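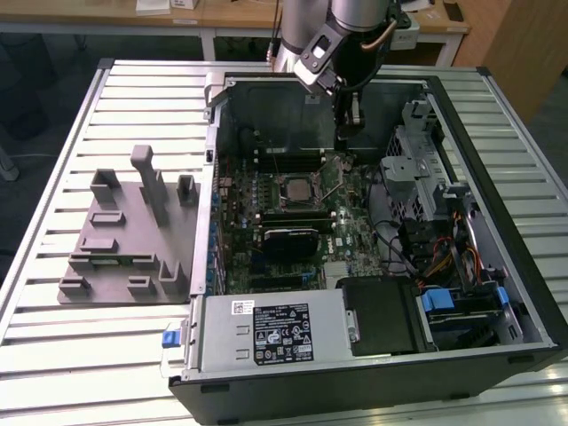

Foto: Denise Bunting / Taller Fumia

Consejos de taller: cómo planificar la compra de un brazo robótico para desmontar ordenadores

Chelsea Oakley

Escribo esta página para talleres pequeños que reparan o desmontan ordenadores y que piensan en comprar su primer brazo. El español no es mi lengua materna y pido un poco de paciencia con mi manera de decir las cosas. En Fumia trabajamos con torres de sobremesa usadas, y los consejos vienen de nuestras compras, también de las que salieron mal.

Primero el trabajo, después el catálogo

Antes de pedir un presupuesto, escriba en una hoja qué tarea quiere dar al brazo. Una sola tarea. «Desmontar ordenadores» es demasiado grande. «Sacar los módulos de memoria de una torre abierta» ya es una tarea que un vendedor puede entender y sobre la que puede dar un precio serio.

Nosotros pedimos la primera oferta con una lista de 7 operaciones y recibimos un precio que no podíamos pagar. La segunda vez pedimos 2, y el proyecto entró en el presupuesto del año. Las demás operaciones se hacen todavía a mano, con destornillador, y no es ninguna vergüenza.

Mida la pieza más incómoda

La torre de la foto está tumbada, sin el panel lateral, con el interior hacia arriba. En esta posición se llega bien a la placa, pero fíjese por dónde tiene que bajar el dedo de la pinza: junto a la pared trasera de la caja, donde queda poco sitio para equivocarse. El alcance que dice el catálogo se mide en el aire libre. Dentro de una caja de metal hay bordes, cables y soportes, y el brazo necesita espacio también para la muñeca y para la pinza.

Consejo práctico: haga una pinza de cartón con las medidas exteriores de la pinza que quiere comprar y métala con la mano en sus modelos más estrechos. Cuesta una tarde. A nosotros nos evitó comprar una pinza Kondik que era muy buena y demasiado ancha para las ranuras de memoria.

Apunte además estas cosas de cada modelo que entra en su taller:

- profundidad de la caja tumbada, con el borde incluido
- distancia entre la pared y el primer componente que se debe coger
- tipo de cierre de la fuente y de las bahías de disco (palanca, tornillo, pestaña)
- recorrido de los cables que cruzan la zona de trabajo

Las asas y los pestillos de color son un regalo

Muchas torres de oficina llevan piezas de plástico azul para soltar lo que se puede quitar sin herramienta. En la que ve arriba son azules el pestillo junto a la fuente y las asas del soporte de las bahías. Para una persona el color es una ayuda, y para una cámara también. Si su almacén tiene muchos equipos de este tipo, empiece por ellos y deje los modelos con tornillos para más tarde.

Pregunte al vendedor si el sistema de visión se paga una vez o cada año. En la oferta de Plokus la licencia anual estaba en una página separada, con letra pequeña, y yo no la había sumado.

El útil de sujeción también es presupuesto

Este es el gasto que se olvida más. Un brazo no sirve de mucho si la pieza se mueve en la mesa. Hace falta una superficie firme, topes y placas de apoyo para lo que se saca o se coloca. La placa gris que está a la izquierda de la torre es impresa en 3D, con un poste, soportes en forma de U y bloques bajos. Una placa así se cambia fácilmente cuando cambia la tarea, y el material cuesta poco. Lo que cuesta es el tiempo de la persona que la dibuja.

Denise Bunting, que lleva las cuentas del taller, me hizo poner una línea propia para los útiles y fue una discusión larga. Al final pusimos 913 euros para el primer año, entre material, piezas compradas y tornillería. Sin contar las horas de dibujo, que ella apunta en otro sitio y yo prefiero no mirar.

Si usa mesa de perfil o de lamas de aluminio, como la nuestra, calcule bien las fijaciones. También mire los reflejos. El aluminio brilla bastante bajo las lámparas y esto puede molestar a la cámara. Antes de comprar una cámara más cara, pruebe a mover la lámpara o a poner una tela mate.

Electricidad estática y bordes

La placa base, el procesador y las memorias no perdonan una descarga. Si quiere vender los componentes después, pida por escrito que las puntas de la pinza sean de material disipativo y pregunte cómo se conecta la mesa a tierra. Las puntas se gastan. Pida el precio del recambio en la misma oferta, porque después de la firma suele subir.

En los equipos con el procesador a la vista, sin disipador, decida antes quién toca la palanca del zócalo. Nosotros la dejamos para una persona. Los contactos doblados no tienen arreglo barato.

Los cables y tubos del propio brazo también ocupan sitio. Pregunte cuánto radio necesitan para doblarse y si existe una funda. En un manual de Derese este dato aparecía solo en el dibujo técnico, no en la tabla.

Cómo repartimos el dinero

No doy cifras de brazos porque cambian mucho, pero sí el orden en que hacemos la hoja:

1. Brazo y controlador, con transporte e instalación.
2. Pinza, y un juego de puntas de repuesto.
3. Mesa, útiles y fijaciones.
4. Cámara, lámpara, licencia.
5. Seguridad: evaluación del puesto, parada de emergencia, protecciones.
6. Formación de dos personas. Si se forma una sola y se pone enferma, el puesto se para.
7. Reserva para lo que falta en la lista.

El punto 5 lo debe revisar alguien que sabe de normativa. Que un brazo se venda como colaborativo no quiere decir que el puesto completo ya sea seguro: una pinza con dedos finos o una chapa cortante cambian el cálculo del riesgo.

Pida una prueba con su propia chatarra

Un vendedor serio acepta una prueba. Lleve tres torres distintas, y que una sea fea: con polvo, con un cable mal puesto, con el soporte un poco torcido. Las demostraciones con piezas limpias salen siempre bien. Pida estar presente y lleve cronómetro. El tiempo se cuenta desde que la torre se pone en la mesa hasta que se quita, no solamente mientras el brazo se mueve.

Si no puede viajar, envíe las torres y pida el vídeo sin cortes.

Alquilar o comprar

Nosotros alquilamos tres meses antes de comprar, y una parte del alquiler se descontó del precio. Hay que preguntarlo al principio. En agosto los plazos de entrega se alargan mucho, así que conviene cerrar el pedido antes del verano o esperar con calma al otoño.

De segunda mano se encuentran brazos buenos. Revise las horas de trabajo, la versión del programa y si el fabricante todavía vende los repuestos. Un controlador viejo sin soporte puede costar más que el brazo entero.

Imprimir esta página | Enviar por correo electrónico

Artículos relacionados

- Qué guardar y qué reciclar de una torre de oficina
- Iluminación barata para la mesa de trabajo
- Imprimir útiles en 3D: grosor, relleno y tolerancias
- Etiquetas y cajas para componentes recuperados
- Pulseras y alfombrillas antiestáticas, cómo comprobarlas

Contacto | © Taller Fumia. Todos los derechos reservados | Volver arriba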